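布草间通讯:白色床单的展开、检视与折叠

本期谈白色平纹床单。被套和枕套放到下一期,毛巾类的整理规则上次已经发过,这里不再重复。文中所说的“床单”均指不带松紧边的平单;带松紧边的床笠在四角处理上另有一套做法,放在文末单独一节。

一、先分清四条边

一张平单有两条布边和两条缝边。布边是织造时形成的,沿经纱方向,质地较紧,不会脱纱;缝边是裁断之后卷折车缝的,沿纬纱方向,通常一宽一窄。宽的一条是床头边,窄的一条是床尾边。折叠时如果从一开始就认错了边,后面每一步都会偏,折到最后一层才看得出来,只能全部拆开重做。

辨认方法有三种。第一种是用手指捏住边缘来回搓动,缝边有明显的厚度台阶,布边没有。第二种是看车线,缝边内侧有一道连续的直线针迹。第三种是拉伸,沿布边方向拉,布几乎不伸长;沿缝边方向拉,略有弹性。三种方法任选其一,熟练之后一般只用第一种。

Clotemitz 的平单在床头边一侧缝有洗标,位置靠左下角。Honkanen 的平单洗标在床尾边,方向相反。两种混放时经常有人按同一习惯去找洗标,结果把床尾当床头。布草间的做法是分架存放,Clotemitz 放左架,Honkanen 放右架,架子端头贴有标签。从烘干机取出之后先分牌再折叠,不要边折边分。

二、从一堆布里找到角

洗烘之后的床单多数是扭在一起的。直接抓住中间往上提,提起来的是一团褶子,角藏在里面。正确的顺序是先找任意一段边,沿着边走到角,再从第一个角沿短边走到第二个角。

操作时左手捏住找到的边,拇指在上,食指和中指在下;右手从左手旁边开始沿边滑动,遇到厚度突变就停下,那里就是角。角的特征是两条边相交,缝边在此处多叠一次,手感比别处硬。捏角时捏入的深度不宜过大,两个指节以内即可。捏得太深,角部的布会拧成一束,展开之后整条上边出现放射状的褶,后续对边困难。

第一个角找到以后不要放手。有些同事习惯找到角以后先放下,再去找另一个,等找到第二个时第一个又卷回去了。应当保持第一个角处于被捏住的状态,布的其余部分任其下垂,靠自重把大的扭结松开。床单较重或者静电较强时,可以轻抖两下再继续。抖的幅度控制在手腕范围内,不用肩部发力。
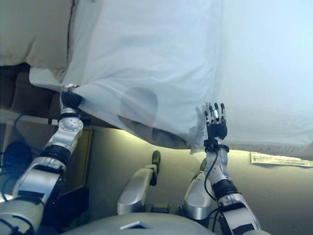 Skilance 客房布草组

床单提起以后,下缘很少是一条直线。中段因自重下垂,左右两侧又受手的位置影响,整条下缘会呈现不均匀的弧度。在这个阶段不必急于拉平。先处理被捏住的角:如果角部的布已经拧成一束,应当把拧转方向反过来松一圈,再重新捏在缝线交点上。另一只手若是从下缘托住布面,手指会在布上顶出小褶,松手后褶会自行散开,一般不影响后续折叠。

三、检视

展开之后、折叠之前必须检视一次。这一步在过去几个月里漏做得最多,返工也大多由此产生。检视的内容是污渍、破损和潮湿三项。

污渍的检视依赖光线。白色薄布在正面光下很容易把浅色污渍吃掉,侧光和透光更可靠。把床单提到灯与人之间,布面上深浅不一的地方就会显现出来。需要注意的是,透光时看到的灰影不一定是污渍。布后面的物体、灯具的轮廓、布自身重叠形成的双层区域,都会在薄布上形成灰色的影。判断方法是移动床单:影子跟着布走,是布上的问题;影子停在原处,是背后的东西。重叠区域则把布展成单层再看。

下缘的深色斑块要单独对待。下缘最容易拖到地面或者蹭到床架,也最容易残留水分,单凭眼看很难区分是湿还是脏。做法是用手背贴上去,手背对温度差比指腹敏感,发凉即为潮湿;不凉而颜色仍深,按污渍处理。缝边处层数多,干得比大面慢,大面已经干透而缝边仍潮的情况很常见,手背检查应当以缝边为准。

潮湿的床单不得上架。在架上摊开一张潮的,上下相邻的几张都会受潮,过一夜就有气味。潮的一律退回烘干机,单独再烘,不与新出洗衣机的湿布混在一起。混烘会拉长整桶时间,已经接近干的那张会烘过头,缝边起皱变硬。

破损主要看三处:四个角、床头边中段、以及大面上曾经缝补过的位置。针孔大小的破损继续使用,登记即可;长度超过一个指节的,下架送修。修补过两次的同一位置再破,整张报废,裁成擦布。

污渍床单的处置分为两种。能判断出来源的(油、茶、血、化妆品),用可水洗的标签夹在污渍旁边,写明类别,放入待处理筐。判断不出来源的,标签上只写“不明”,不要猜。写错类别比不写更麻烦,洗涤一侧会按标签选用助剂,用错助剂可能把可去除的渍固定在布上。

四、折叠:两人法

两人法适用于大号以上的平单,也适用于所有刚上架的新布。新布浆重,一个人很难把边对齐。

两人相对站立,各持一条缝边的两个角,布正面朝下。先同时向外轻拉,使布面张紧,再同时向上抬到胸口高度。两人把右手的角交到左手,对齐,右手顺势下滑找到对折后的折线,提起。此时布为纵向对折,布边在一侧,折线在另一侧。再重复一次,成为纵向四层的长条。

长条的宽度应当与架板的深度相配。布草间现用架板适合四层长条的大号床单;特大号需要再折一次,成为八层。

纵向折完以后,一人不动,另一人走近,把自己一端的角交到对方手中,横向对折。接着由一个人把布放到台面上,抚平,再横向对折一到两次。放台面时先放折线一侧,再放开口一侧,空气可以从开口排出。反过来放,空气鼓在里面,叠到架上以后高度不一,整摞会向一边倾斜。

常见错误有以下几种:

两人拉力不等。力大的一方会把布拉偏,布面出现斜向褶。纠正方法是双方都放松,让布自然下垂,再重新张紧,不要在张紧状态下较劲。

交角时手滑。交角动作应当是先到位、后松手,接手一方捏紧以后另一方再放。

只对角、不对边。角对齐了,中间的边仍可能错开,放台面之前用手掌沿边捋一遍。

五、折叠:单人法

单人法用于单人床和中号床单。前提是有一张足够大的台面或者一张已经铺好床垫的床。床面较软,折线压不实,但面积大,展布方便。用床面时先确认床垫保护套已经换过,不要把干净的平单铺在待换的床上。

先按第二节的方法找到床头边的两个角,左右手各持一个,双臂张开,布正面朝自己。双手合拢,右手的角翻套在左手的角上,让两角贴合。左手捏住合拢的两角,右手沿着垂下的边向下找第三个角和第四个角。床单较长时,手臂不够长,可以把已经合拢的两角放到台面上压住,再去处理另一端。

四角全部归位以后,把布放平在台面上,缝边朝自己。先把折线一侧拉直,以折线为基准,再把布边一侧的错位推回去。基准始终是折线,不是布边。洗过多次的床单布边会有不同程度的收缩,拿它作基准,整张会歪。

之后的顺序与两人法的后半部分相同。最后一折完成以后,用前臂从折线向开口压过一遍。不要用手掌拍打,拍打只压实局部,其余部分仍然鼓起。

六、上架

上架时折线统一朝外,开口朝里。折线朝外便于清点,也便于抽取,抽一张不会把相邻的带散。每摞限高 19 张。超过这个数,底层压痕过深,铺床以后床面会有横纹。

先进先出的规则照旧:新上架的放在底部,取用从顶部取。把一摞整体托起再从下面塞入,两个人做,一人托,一人放。单人时先把原有的一摞移到旁边的空位,放入新布,再把原有的移回。直接从顶部往上加的做法应当停止。顶部的几张反复洗用,底部的长期不动,同一批布的磨损差别会越来越大。

左架第二层和右架第二层留给大号,这两层的高度与取放动作最合适,大号的周转也最快。特大号在第一层,单人和中号在第三层。最上一层不放床单,放备用枕芯。

本季重新编号以后,架位从 1 号到 34 号,左右连续,不再分左右各自起编。旧的手写标签已经撤下,少数格子里可能还有残留,看到请直接揭掉。登记本上的旧架位号暂时保留一栏对照,到八月底取消。

七、床笠

床笠四角带松紧,折法的关键在套角。双手各伸入一个相邻的角里,指尖顶到角的接缝,布的正面朝里。把右手的角翻过来套到左手的角上,两角嵌套。空出的右手向下找第三个角,翻正以后套上去;第四个角同样处理。四个角嵌在一起之后,把布放到台面上,松紧边朝上,整理成一个带圆角的长方形,再把有松紧的一侧折向中间,盖住弧线。之后按平单的方法折成长条,再折成方块。

床笠的松紧带需要在每次折叠时顺手检查。方法是拉开一段再放开,能收回的为正常。收回迟缓的在登记本上记一笔,连续两次记录同一张的,换松紧带。Skullov 的床笠松紧带是包在布管里的,可以从布管开口抽换;其他几种是直接车缝的,更换时需要拆线,统一送修,不在布草间处理。

床笠和平单不得混摞。床笠折后中间厚、四边薄,夹在平单中间会使整摞不稳。

八、两条更正

上一期关于烘干温度的一段,把薄布和厚布的档位写反了。薄平纹床单用低档,厚斜纹用中档。墙上的那张卡片是对的,以卡片为准。

上一期还提到破损床单可以直接裁成擦布。补充一句:裁之前先拆掉洗标,并在边角做记号,以免擦布又随床单一起进了洗衣桶,再被当成小号布折好上架。

星期二上午的盘点改到下午三点,地点仍在布草间。盘点开始以前请把待处理筐里的标签核对一遍,夹子缺的在门边的盒子里取。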